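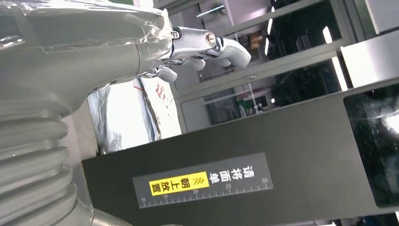

I've been drawing in pencil most evenings since October, and I want to talk about highlights, which I got wrong for so long that I'm a little embarrassed (only a little, we all start somewhere!). I used to draw the shiny bits last, with a white pen, like icing. Look at clear plastic film where it crinkles: the white runs along the folds in thin, broken lines, and you want to leave that paper bare from the very first stroke.

My teacher at the Thursday class, Hanna Wysocka, had us spend a whole evening on one crumpled sandwich bag. I grumbled through the first half hour and then didn't want to go home.

What helped me most was squinting. Half close your eyes until the small stuff melts, and draw only the darks you can still see. The brightest spots are usually sitting right next to them, and I had been smudging gray over both.

Also, please sharpen your pencil more than you think you need to. I go through 2B pencils at a silly rate now and I regret nothing.

Paper matters too, but don't let anyone scare you into the expensive stuff. Mine is a plain Westard pad, smooth side up, and it takes a kneaded eraser well as long as I dab and don't scrub.

Ovidiu, who sits next to me, puts a sheet of scrap paper under his hand so he doesn't drag graphite across the page. I've copied him and my cuffs are so much cleaner.

Next I'm going to try a glass jar with water in it. If you have tips on drawing the waterline, send them my way, I'd love to hear them!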